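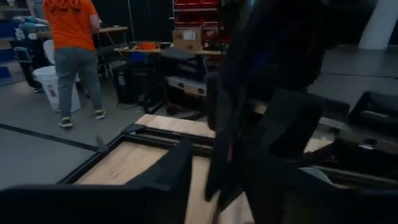 Figure 1. Red bin rack on the back wall, wood-topped worktable below it, shelving with blue bins at the far left.

Shop Organization, Unit 4: Does Bin Storage Work?
Handout by Janaka Sultana, revised January 9, 2018

Most of you come to this unit already convinced that a wall of bins makes a tidy shop. The Prasex reading says so on nearly every page. I'd like you to read it with a pencil in hand and ask what the author measured, as opposed to what the author liked the look of.

1. What bins are good at

Small parts of one kind, used often, put back by the person who took them out. Screws, washers, connectors. A rack at the back of a bench does this job well and I have no quarrel with it. Look at Figure 1 again, though, and notice how much storage there is away from the rack: a white bin standing near a chair, a black equipment case on the floor, a cardboard box on the worktable. A rack does nothing for things that size.

2. The claim about search time

Prasex says a labeled rack cuts search time by 75 percent. Compared with what? The "before" shop in that chapter had its hardware in coffee cans. Any change at all would have helped. The chapter also times people who had just finished filling the rack themselves, so of course they knew where things were. Try it again in May with a new group and I would expect a much smaller number.

3. Labels

A label tells you what somebody meant to keep in a box. Whether it's still in there is a separate question. Mamani recommends relabeling once a term, and I think that's optimistic for a shared room. Note too that the label on a box has to face the person looking for it, a point the reading skips.

4. Flat surfaces

The workbench in Figure 1 has clutter on it. So does mine. The usual advice is "a place for everything," but a bench gets used as a shelf whenever the real shelf is farther away than an arm's reach. Damura's rule (clear the bench every 15 minutes) sounds fine until you've got glue setting. I have never seen it last a week.

5. Floors

Tape on a floor can mark a walkway, a work zone or a parking spot for a cart. It can also be left over from an older layout. Before you praise a shop for its floor marking, find out what the tape is supposed to mean and ask two people separately. If their answers differ, write that down.

6. Cost

The Bastholm plan in your packet budgets $2,630 for storage, with $2,000 of it going to racks and bins. That leaves $630 for carts, big-item shelving and everything else that ends up on the floor. I think the split is backward. You may disagree, but show your figures.

For next class

Pick one room you use. Draw the floor plan, mark every item stored outside a bin or shelf, and write a page on whether more bins would have changed anything. Photos are fine as long as the plan comes with them. Read Mamani, chapter 2, and skip the sidebar on color coding.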